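Filed under: Home and tidying, Small furniture

Home / Older posts / About me / Write to me

The little drawers, part two

Wed 28 August

Some of you asked what happened with the drawers after my complaint in January, so I will try to tell it in order. I wrote then that all my small things lived in one biscuit tin, and that every time I needed a button I had to empty the tin on the bed. My friend Ainhoa Herrero read this and sent me a message of only two words: "Buy drawers."

I looked for a long time, too long. The Skomberg ones were pretty but they had no handles, only a hole for the finger, and I don't like to pull a drawer by a hole. In the end I went to Ibarra, the hardware shop near the station, and I came home with a metal cabinet in light grey with white handles. It was cheaper than I expected. 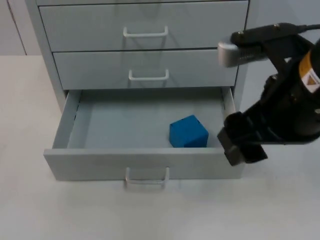

The first rule I made for myself is that each drawer has one subject. The top one is for sewing. The middle one is for papers which are small but important, like guarantees and the spare photos for documents. The bottom one is for what I call guests -- things that belong to another room and are waiting to be taken back. If a guest stays longer than 12 days, I must decide about it.

The second rule is that I close a drawer before I open the next one. My mother always said this about the kitchen and I never listened to her. With two drawers open, I put things in the wrong one, and then I look for my thimble between the guarantees.

I also learned that it is better to clear the table completely before sorting. In my first attempt I sorted on a table with a lamp, a cup and the post on it, and after nearly 70 minutes I had mixed the post with the sewing.

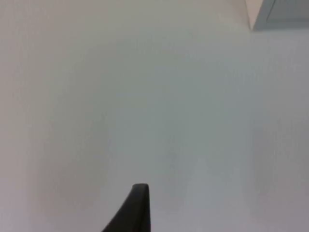 A pale table is very good for this work. My old one was dark brown with a strong grain, and I could lose a needle on it for a whole evening. On a smooth greyish white with no pattern, anything dark is easy to find with the eyes, and I no longer need my glasses for the press studs. The only bad side is that I now see every crumb as well, so I wipe it more often than I did before.

About the guests, I must confess that the blue cube is still one of them. I have moved it to the table and put it back in the drawer more times than I want to write here. It doesn't belong to the sewing and it is certainly not a paper. Ainhoa says that every house has one object like this and I should give it a shelf.

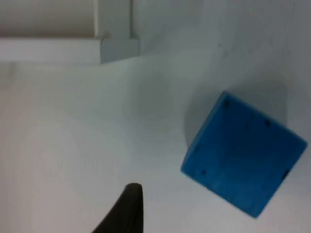 I asked my nephew if he wanted it and he said "maybe", so it stays until he comes in the autumn. The 12 days are finished, I know. I will be more strict with the next guest.

For the inside of the drawers I want to buy a thin felt, because the buttons make a terrible noise on metal. Prostden sells it by the metre, but the green they have is rather ugly. If you know another shop, please write to me. I need enough for three drawers, and I would prefer grey or dark blue.

Older: The biscuit tin problem | Newer | Back to top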